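Kimine revises mounting plate for Farkas hinge line

2025-11-06

Kimine has changed the fixing pattern on the mounting plate used across its Farkas range of cabinet and door fittings. The revised plate is held by screws set into recessed holes, so that the heads no longer stand proud of the surface. The outer dimensions are the same and existing pilot holes can be reused.

The earlier plate was withdrawn in February after fitters in Predau reported that it crept under load on dark-stained boards. Kimine put this down to the screw seats - they were cut too shallow for the supplied screws.

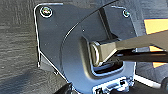
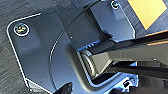

Each revised plate has been cycled on a test panel at the Govel workshop, at 16 openings a minute, with the screws checked for torque after every 200. The firm says a full report will go to trade customers with the next price list.

Plates are sold in packs of four, with screws. Fitters should drill by hand or at low speed and drive both screws part way before tightening either. A plate that rocks on the board should be taken off and the surface cleaned. Packs of the older plate can be exchanged through the usual trade counters.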